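Print this page
E-mail this page

CHAPTER 4
Letters That Have to Be Read from Across the Room

If you have worked through the first three chapters in order, you have spent a good deal of time with your nose a few inches from the paper. You have drawn stems and bowls, you have inked them, and you have learned to see the difference between a space that is truly even and one that only measures even. I hope you have also made a mess or two, since a tidy desk at this stage usually means a timid student. Now I would like you to stand up, walk to the other side of the room, and look at your work from there.

It is a bit of a shock, isn't it? The serifs you labored over have gone. The careful thin strokes have sunk into the page, and the letter you liked least, the plain heavy one in the corner, is the only one still speaking clearly. This chapter is about that plain heavy letter and all its relations: the letters on shop fronts, banners, bulletin boards, bake-sale tables, parade floats and classroom walls. I will call it display lettering throughout, which is the usual name in the trade, although my own first teacher simply called it "shouting politely," and I have never quite gotten the phrase out of my head.

What Distance Does to a Letter

A letter seen from far away loses its details first, then its inner spaces, and last of all its outline. Think of a lowercase "e" painted on a wall. Walk backward from it and the little gap at the right-hand side is the first thing to close up. Soon after that the small enclosed space at the top fills in, and you are left with a round dark blob that might be an "e," an "o," or a "c." Your reader will guess from the rest of the word, and readers are wonderfully good guessers, but every guess costs them a moment, and a person driving past a sign has very few moments to spend.

The enclosed or partly enclosed space inside a letter is called the counter. You met the word in Chapter 2, where we treated counters mostly as a matter of beauty. From now on please treat them as a matter of plumbing. They must be kept open, or nothing gets through. When you draw a letter for distance, make its counters bigger than you think they should be, and make the gaps bigger too. On your desk the result will look a little goggle-eyed. Across the room it will look right.

The sign that taught me this hung over a feed store in Garis, where I spent several summers. It was lettered in a handsome, tightly packed style, very black, and for two whole years I believed the store was called Vendor. It was called Vendon. I had been going in and out of the place every week, buying chicken feed and being perfectly friendly to everyone, and calling it by the wrong name the entire time. The last "n" had so small an opening, and such a stubby right leg, that from the road my eye turned it into an "r" and never bothered to check again.

Color and the Edge of the Letter

Students coming to display work for the first time nearly always want to talk about color before anything else, and I sympathize, because color is the fun part. But the question to ask of a colored letter is a simple one: how light or dark is it compared with what lies behind it? A red letter on a green ground may seem to blaze when you hold it at arm's length, yet if the red and the green are equally dark, the letter will melt away at a distance. A pale yellow letter on white paper is scarcely there at all. Put that same yellow on a dark ground and it sings.

You can test this without any equipment. Half close your eyes and look at your letter through your lashes until the colors go dull. What remains is mostly light and dark, and if the word is still there, your colors are doing their job. I do this in public, on sidewalks and in supermarkets, and I have been asked more than once whether I needed to sit down.

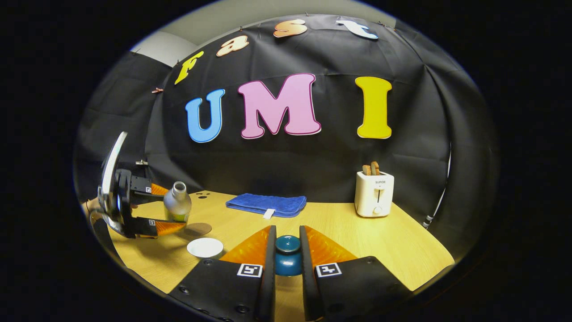 Mixed colors in a single word are a special case, and they deserve more respect than they usually get from serious lettering books. A word made of several colors has a cheerful, holiday feeling that a word in one color can hardly match, and for a party or a school fair it may be exactly what you want. The danger is that the letters stop belonging to each other, and the reader sees a row of separate objects where you meant a word. The cure is to keep something the same while the color changes. Look at the big foam "UMI" on its black cloth: the "U" is light blue, the "M" is pink and the "I" is bright yellow, yet all three have white outlines, and the shared outline holds them together as a word. The smaller "Fast" along the arc over it keeps company in the same way, with a thin contrasting border on each letter, so that even a plain white "t" is finished off like its neighbors. Notice too that all of these colors are fairly light and the cloth is very dark, so the squinting test gives no trouble. If you were to make the same words for a white wall, you would need to start your color choices over again from the beginning.

An outline, then, can do two separate jobs. It can tie unlike letters together, and it can protect a letter from its background. The second job matters most when the background is busy or uncertain, as it is on a window, where the "ground" behind your letters is whatever happens to be going on inside the shop that day. Sign painters have long put a dark edge on light window letters for this reason. Keep the outline the same width all the way around unless you have a clear purpose in changing it. An outline that swells and shrinks by accident makes the whole letter look as though it had been left out in the rain.

Arcs, Tilts and Other Liberties

Sooner or later you will want to set a word on a curve. Everyone does. A curved line of letters over a straight one is among the oldest arrangements in the sign painter's book, and it is pleasant to look at, a little like an eyebrow raised over an eye. It does ask for some care. On an arch, the tops of the letters spread apart and the feet crowd together, so spacing that looked lovely on a straight line will need to be loosened. Draw your curve first, lightly, in pencil. Mark the middle. Then place the middle letter of your word and work outward in both directions, which will save you from the well-known sorrow of running out of arch with two letters still in your hand.

Let each letter stand square to the curve at the point where it sits, the way a fence post stands on a hill in a child's drawing. If you tilt one letter more than its neighbors, tilt it enough that the reader knows you meant it. A small tilt looks like a slip. A generous one looks like high spirits. Wide letters such as "M" and "W" are the hardest to seat on a tight curve, and you may find it easier to use a gentler arch than to fight with them.

Short words forgive almost anything, by the way. A word of three or four letters can be tilted, bounced, curved and colored and still be taken in at a glance. A long word needs calmer treatment. When I was asked to letter a banner for the Mapplebeck spring fair one March, I thought I would give every letter a different slant. Ten letters, ten slants. It looked like a fence after a windstorm, and I did the whole thing over on the kitchen floor the night before, with the slants taken out and my supper going cold on the stove.

Cutout Letters

Most of the exercises in this chapter use cut letters, in paper or in craft foam, and I would urge even confident painters not to skip them. A cut letter can be picked up and moved. You can lay out a word, walk away, come back, nudge the second letter a hair to the left, and walk away again, as often as your patience allows. Nothing teaches spacing so quickly. Paint, once it is on the wall, has very firm opinions about staying there.

Choose a simple, heavy style for cutting, with strokes of generous width and no delicate parts. Round off sharp inside corners a little, as the knife tends to overrun them. Cut the counters before you cut the outside, while the sheet is still large enough to hold steady with your other hand. Keep your scraps. The piece that falls out of an "O" makes a perfectly good period.

If you plan to pin your letters to cloth, hang the cloth first and let it settle for a day. Loose folds are handsome behind letters and can give a flat word some depth, but a letter placed across a deep fold will lean forward or back and catch the light differently from its fellows. Either pull the cloth smooth where the letters will go, or pin at two points for every letter, high and low.

Before You Begin the Exercises

You will need black paper, white paper, two sheets of craft foam in light colors, a sharp knife, a soft pencil, and pins. The patterns are those of the Atgate alphabet, printed full size at the back of the book, with 28 characters in all: the capitals, a period, and an ampersand that I am rather proud of. You will also need a spot 20 feet away from your wall where you can stand without backing into the furniture. A hallway does nicely. Mark the place with a bit of tape and go back to it every time you change something, even when you are quite sure the change was too small to matter.

Print this page
E-mail this page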